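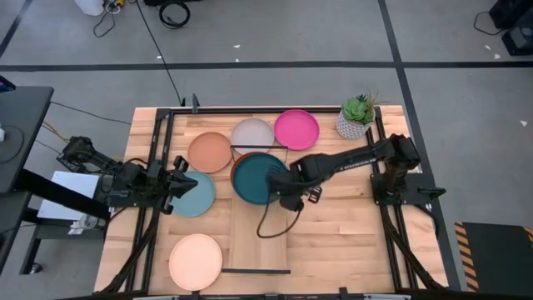 ## Drelley no-pull dog harness

Every harness on the market promises to stop pulling. We doubt that, and we'd say so about the Drelley too. It clips at the chest, which turns a dog sideways when it lunges. A stubborn dog will learn to lunge sideways.

- Fits chests up to 90 cm
- 3 sizes, 2 leash rings
- Machine wash, hang dry

The label says "escape-proof." Our tester, Elfriede Prantl, has a whippet that disagrees. Measure before you order, and keep a collar on as backup.

Returns accepted unchewed, within 100 days.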